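Preparing a Wooden Board for an Oil Finish
Drinia Community Workshop, Member Guides

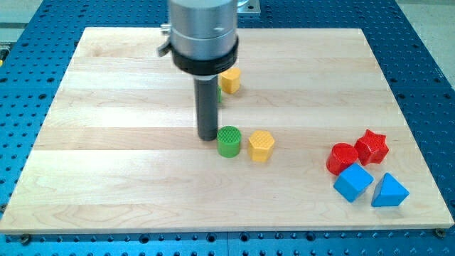
An oil finish protects bare wood from stains and everyday handling, and it can be renewed at home with few tools. These instructions apply to any flat, unfinished piece, including shelves, trays and a rectangular wooden board such as the one resting on the blue perforated metal table. Boards intended for contact with food require an oil sold for that purpose.

Before you begin
Work in a ventilated room. Members using the Zeven Street building should reserve a bench by calling extension 3738. Gloves and cotton cloths are available at the front desk.

Sanding
Wipe the board with a dry cloth and check both faces for old glue. Sand with the grain, starting with 120-grit paper and finishing with 200. Light, even strokes are sufficient — heavy pressure leaves hollows that show once the oil is applied. Remove all dust before continuing.

Applying the oil
Pour a small amount onto a folded cloth and spread it along the grain. Cover the edges and end grain as well. Wait 15 minutes, then wipe off everything that remains on the surface. Allow the board to dry overnight and repeat until three coats have been applied.

Disposal of cloths
Oily cloths can catch fire without a flame. Soak them in water and place them in the lidded metal can beside the exit.

Questions about finishes may be directed to Ustyna Hrynyshyn, Workshop Services. The next finishing class will be held in August.

Revised July 22, 2019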